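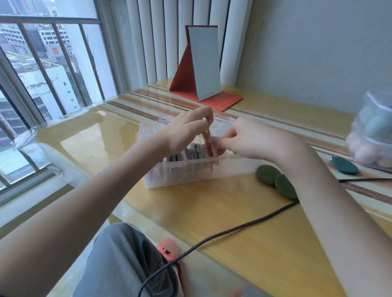 Right, it's my turn for the club pages, so you're getting the Ornuvitz update from me whether you wanted it or not!

If you missed the May meeting (plenty of you did, I saw the chairs), Ornuvitz is the sorting challenge Pimex club entered back in the winter. You get a table and a pile of small household things, and your robot has to put them away in boxes with lids. Every team picks its own household things. Most went for cutlery or building bricks, sensible people. We went for make-up sponges and powder puffs, which was Baiba's idea and which I argued against for a whole evening. I now think she was right, and I've told her so, and she has asked me to put it in writing. There you go, Baiba.

The trouble with a spoon is that it's always the same spoon. A sponge gives when you pinch it, springs back when you let go, and if it's packed in with its neighbours you can easily bring one of them along for the ride. Our gripper was tuned for wooden blocks in the autumn term and it squeezes like it's cross with something. So the first half of the project has been all about people: we do the tidying ourselves, filmed from head height so the view is close to what the robot will get, and the software learns from the clips. We have 198 of them as I write this.

Doing it by hand sounds like the easy bit. Have a go at home with somebody watching! You grab, you fumble, you use your knee, you talk to the thing. Gholamreza, who's looking after the training side, sent back a batch of my early ones with a note saying "too many hands in the way", and I did feel that was a bit personal. What he wanted was for one hand to do the pinching and the other to steady or nudge, and for me to stop hovering over the box in between so the camera could see what was in it. Once I'd got that into my head it went much better. I still rush the end of every clip, I know, I know.

We've been working at the desk by the big window, with the blinds and that view over the rooftops, and it's a lovely spot to sit for an afternoon. It isn't perfect for filming. The desk has a clear sheet over the top and the daylight bounces off it, so a see-through box on a shiny surface by a window is pretty much the hardest thing you could ask a camera to find the edges of. Farzad wanted to throw a tea towel over the lot. We had a vote and kept the glare in, on the grounds that the judges' table could be just as shiny. The folding mirror with the red back has been staying out at the back of the desk too, and I rather like it there – a real dressing table would have one, and the software needs to learn that a mirror is not another box.

Some things we've settled on, for anyone coming in to record:

- Sleeves up, please, or bare arms. My stripy cardigan confused everything.
- Start with the lid open and the box in front of you. Opening and closing lids is a separate task and Ivone has her own folder for it.
- One sponge at a time. If two come up together, keep going and put the second one back, and write "double" in the log. Doubles are useful!
- Leave the odd bits lying on the desk where they are. It's fine for there to be clutter to the side.
- Name the clip before you start the next one. I've spent an hour of my life on "new new final sponge" and would like that hour back.

I should say a word about packing, as it's caused more debate than anything else. The flat round puffs look very smart standing on their edges in the divided box, but you have to pinch in from the top, and there isn't a lot of puff showing. The teardrop ones are a different job. They sit snugly side by side in the smaller open box, and the best grip we've found is thumb on one side and fingers on the other, then use the free hand to touch the top and turn it the way you want it to go in. Jamshid does this beautifully. He's a model-maker and it shows. His clips are the ones Gholamreza puts on when he wants to show the rest of us how it's done, and Jamshid goes and makes tea.

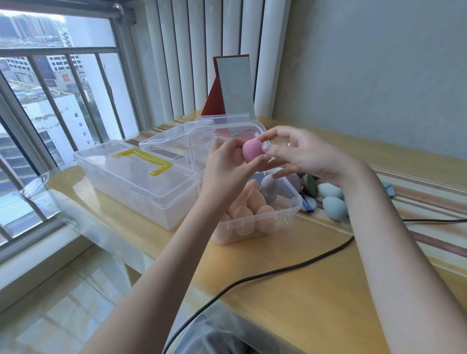 ## How the robot's getting on

Mixed! The first version, trained on 51 clips, went to the right place and then closed its fingers on thin air just above the sponge, over and over, very politely. With the bigger set it does get hold of the teardrops when they're loose on the desk. Getting one out of a full box is still hit and miss, and it hasn't managed a puff from the divided box yet. Ivone reckons the fingertips are too fat for the gap and is printing a slimmer pair. I think she's probably right, though I'd also like more clips of people taking puffs out slowly, as nearly all of ours are done at human speed.

The Ornuvitz rules give each team 2 attempts on the day and the better one counts. Practice runs are open to anyone who wants to watch, and you don't need to know any coding at all.

## What we could do with

More hands, mainly. Nearly all the clips come from the same few people, and Gholamreza would love some bigger hands, smaller hands and left-handers. A turn takes 42 minutes with the setting up, and there will be biscuits. Put your name on the sheet by the club-room door, or just grab me.

Also, if you've got clear plastic boxes with lids that you're not using, any size, we'd be glad of them. Washed out first, please – the last one I was given smelled very strongly of pickled onions and so did my bag.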